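**FOR IMMEDIATE RELEASE**

# Porkadlow Workshop releases build files for Mustard, a two-armed tabletop handling cell

WIRKTON, June: Porkadlow Workshop, the member-run shared workshop in Wirkton, has released the complete build files for Mustard, a two-armed robot cell for handling small household and stationery items on an ordinary table. The release covers mechanical drawings, printable parts, wiring diagrams, control software and the test log kept by the build group. All of it can be downloaded at no charge from the workshop's website and may be copied, modified and rebuilt, provided that changes to the safety section are marked.

Mustard began as a members' project to find out how far a pair of second-hand arms could be taken using only the equipment on the workshop floor. The arms were bought without grippers or controllers from a laboratory clearance. Stojanović, a Wirkton machining firm, cut the adapter plates that join the new tooling to the arm flanges and has agreed to the publication of its drawings. Everything else was made, wired or programmed by members.

## Scope of the build

The cell is intended for goods that are light, irregular and not presented in a fixed position: folded fabric, cardboard boxes, desk tools, pouches, cable. It is not intended for food, glass, liquids, or anything with an exposed blade. The design load at the fingertips is 300 grams. The arms themselves are rated for considerably more, but the limit is set by the printed fingers, which begin to flex before the gripper motor reaches its current ceiling.

Each gripper is a parallel mechanism driven by a single motor through a rack on either side of a central pinion. Finger pads are printed in a flexible filament and held by a dovetail, so that a worn pad can be replaced without disturbing the calibration of the mechanism behind it. The pad colour was chosen for contrast against brown cardboard and dark fabric, which made the tip easier to locate in the overhead view used by the tracking software.

Cable routing took longer than any other part of the mechanical work. The first version ran the gripper leads in a printed channel that clipped to the arm. The clips released when the wrist turned past its midpoint and the leads then fouled the elbow. The published version uses hook-and-loop straps over a braided sleeve, with a service loop at each joint. It is less tidy and has stayed in place throughout testing. Builders should cut the service loops with the arm in its most extended pose, then check them again with the wrist rotated fully in both directions.

## Control

Mustard can be driven in either of two modes. In guided mode an operator moves a pair of hand controllers and the arms follow at a capped speed. In replay mode the cell repeats a stored motion, with corrections from the overhead camera to account for the position of the item on the table. Replay mode is adequate for rigid items that keep their shape. It is unreliable for fabric, and the documentation says so.

The control software runs on an ordinary desktop computer. Joint commands are sent at a fixed rate of 100 hertz, and the controller stops both arms if the expected reply from either one is missed. An earlier version stopped only the arm that had failed to reply. With both grippers holding the same box, that behaviour let the healthy arm continue to pull against the stationary one, and the box was torn along a fold. The shared stop was added afterward and is now compulsory in the released code.

Gripper force is estimated from motor current. No separate force sensor is fitted. The estimate drifts as the motor warms, so the software runs a short open-and-close cycle at the start of each session and stores the no-load current as a new baseline. Builders who have access to a proper sensor are encouraged to fit one. The connector for it is already on the board.

## Box and fabric trials

Most of the test log concerns a single family of tasks: opening a hinged-lid cardboard box, placing or removing a folded item, and closing the lid again. The task was selected because it needs both arms, uses inexpensive materials, and fails in ways that are easy to record.

Lid opening is done from the front edge. One gripper holds the side wall of the box while the other lifts the lid and carries it back along an arc. The arc has to be set for each box size. If it is too shallow, the lid drags the box toward the rear of the table; if too steep, the pad slides off before the lid is upright. Corrugated board also creases at the hinge after repeated use, and a lid that stood up unaided at the start of a session may fall forward by the end of it. The log records box changes for this reason, and results taken from a new box are kept separate from those taken from a used one.
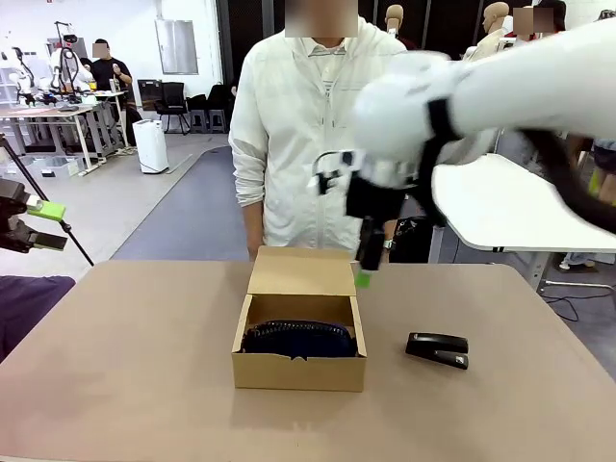
Fabric was the more difficult material. A folded item with a thick border gives the fingers something to close on, and the grip is usually secure. Thin fabric with a plain edge is drawn between the pads in a single layer and tends to unfold as it is lifted. Three approaches were tried and are documented: a pinch from above, a scoop against the wall of the box, and a two-handed lift with one finger of each gripper under the item. The two-handed lift gave the most consistent result and was also the slowest, as both wrists must clear the box walls before the upward motion can begin.

Small desk tools were introduced late in the trials as a test of grip on smooth surfaces. Staplers, hole punches and tape dispensers all have glossy, curved tops that offer little purchase when approached vertically. The recommended approach is from the side, low to the table, with the fingers closing across the narrowest part of the body. The depth offset for this approach must be set conservatively. A pad driven into the tabletop does not damage the arm at the permitted speed, but it will shift the dovetail and the fingertip position must then be measured again.

Fast moves of the upper arm produced a visible shake in the gripper at the end of travel. Stiffening the mounting bracket reduced it. Adding a settling delay before closing the fingers removed the remaining effect on grip position, at the cost of a longer cycle. The delay is a single value in the configuration file and can be shortened by builders with a heavier base.

The log contains almost 300 entries, including the failures. Entries were made by whichever member was operating the cell and vary in detail. They have been released as written, apart from the removal of members' names. Porkadlow makes no claim that the log supports a comparison with commercial equipment.

## Operating in a shared space

A large part of the documentation deals with running the cell on a floor used by other people. Porkadlow's own conditions are reproduced in full:

- One operator stays within reach of the stop button whenever the arms are powered. Replay mode is not an exception.
- Hands stay clear of the table while an arm is in motion. Items are placed and repositioned only with the arms held.
- Cables on the floor are routed beneath benches and kept off the marked walkway.
- Loose sleeves, lanyards and straps are secured before a session.
- Finger pads and straps are inspected at the start of each session and the result is entered in the log.
- The speed cap is changed only by a member who has completed the workshop's robot induction.

The speed cap is the principal protection and should not be treated as a convenience setting. The cell has no light curtain and no certified safety controller. It is a hobby and teaching build, and anyone intending to use it in a place of business will need their own assessment under the rules that apply there.

## What is included

The release package contains:

- drawings for the adapter plates and mounting brackets
- printable files for fingers, pads, dovetails and strap guides
- a wiring diagram and board layout for the gripper driver
- control software, configuration files and calibration routines
- the complete test log
- the operating conditions set out above

The arms are not covered by the drawings. The adapter plate will fit the flange pattern given on the first sheet, and builders with a different pattern will need to redraw one face of the plate. Stojanović can supply finished plates to the published drawing. Orders are placed directly with the firm, and Porkadlow takes no part in the sale.

Known faults are listed in a separate file. The main ones are the current drift described above, occasional loss of the fingertip by the tracking software under uneven lighting, and a fault in the replay editor that discards the final pose if a recording is stopped while a gripper is still closing. A fix for the editor is being tested.

## Further work

Members are now working on a revised finger with a thinner tip for single-layer fabric, and on a method for detecting a lid that has not stayed upright. Neither is part of this release. Reports from other workshops are welcome, particularly from builders using different arms, and should state the gripper revision, the software version and the speed cap in use.

## About Porkadlow Workshop

Porkadlow Workshop is a member-run shared workshop in Wirkton with areas for metalwork, woodwork, electronics and robotics. It is funded by membership fees and course income. Visitors are admitted during open evenings, and inductions are required before any powered equipment is used.

**Media enquiries:** Porkadlow Workshop front desk, Wirkton. Requests to film or photograph the Mustard cell in operation should be made ahead of the visit so that an inducted operator can be booked.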